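Hellasia Assisted Kitchen Programme
Progress report to the Nostwood Fund, second reporting period
Submitted by Hugo Lefèvre, project lead

1. Purpose of this report

This report sets out the work carried out under the grant since our last submission. The greater part of it concerns the gripper fault that led us to suspend powered trials, as the conditions of the award require us to report any safety matter in full. Spending and the revised plan are covered more briefly at the end.

2. Work completed before the fault

The arm was installed in the kitchen at our Drimorley site and passed its acceptance checks. The team then began the bowl handling tasks described in the work plan: approaching a bowl on a table, closing on the rim, lifting it clear and setting it down again near a kitchen appliance. By the day of the incident we had recorded 210 attempts. Results on light plastic bowls met the target agreed with the Fund. Results on metal bowls were less even, and the operators' log shows several entries noting that the fingers were slow to release. These entries were treated at the time as a matter of tuning. In our view they should have been passed to the safety lead when they were first made.

3. The incident

During a lift of a metal bowl the gripper failed to open on command. The operator repeated the command, and the fingers closed further. The control software continued to report the gripper as open. The bowl slipped sideways out of the grip and fell to the floor, and the arm carried on towards its next position with the fingers still closing. The operator pressed the emergency stop and the arm halted 90 mm from the edge of the table.

There were no injuries. A second member of staff had been standing inside the marked area shortly before, in order to move a cable, and had stepped back before the lift began. We have recorded the event as a near miss. The bowl was dented and has been withdrawn from use.
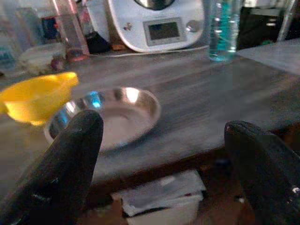 Drimorley, 7/6/19

Powered trials were suspended on the same day and the arm was isolated at the wall. The log files were copied before the controller was restarted, and the gripper was removed and sent to Huet, who supplied it, for inspection.

4. Cause

Huet's engineers found a worn connector on the cable that carries the finger position signal. When the wrist was turned past a certain angle the signal dropped out, and the controller went on using the last good value it had received. It therefore held a false reading of the finger position and drove the motor in the wrong direction to correct it.

The worn part was the immediate cause. Our own review found 2 further weaknesses for which the project is responsible. The software had no check on the age of the position signal, so a lost reading was treated as a current one. The cable had also been clipped too tightly along the forearm during installation, and this placed a strain on the connector at every turn of the wrist.

5. Action taken

The connector and cable have been replaced, and the new cable has been routed with enough slack for the full range of wrist movement. The controller now stops the arm if the position signal is lost or does not change when the motor is running. Grip force has been limited to a lower setting for all trials with metal items.

Working practice has also changed. The marked area must be clear before the arm is powered – this applies to staff as well as visitors – and any slow or failed release is now logged as a fault and ends the session. The emergency stop is tested at the start of each session and the result signed for.

6. Effect on the programme

The suspension has cost the project 3 weeks. The handover trials planned for this period have not begun and will move into the next. Repair of the gripper was covered by the supplier's warranty. Staff time spent on the review has been met from the contingency line, and no additional funding is requested.

7. Next steps

Unpowered checks of the new cable are complete. We propose to restart with plastic bowls at reduced speed, followed by metal bowls once a full set of attempts has been completed without loss of signal. The Fund's written agreement is sought before powered work resumes. The incident log, the Huet inspection note and the revised risk assessment are supplied with this report.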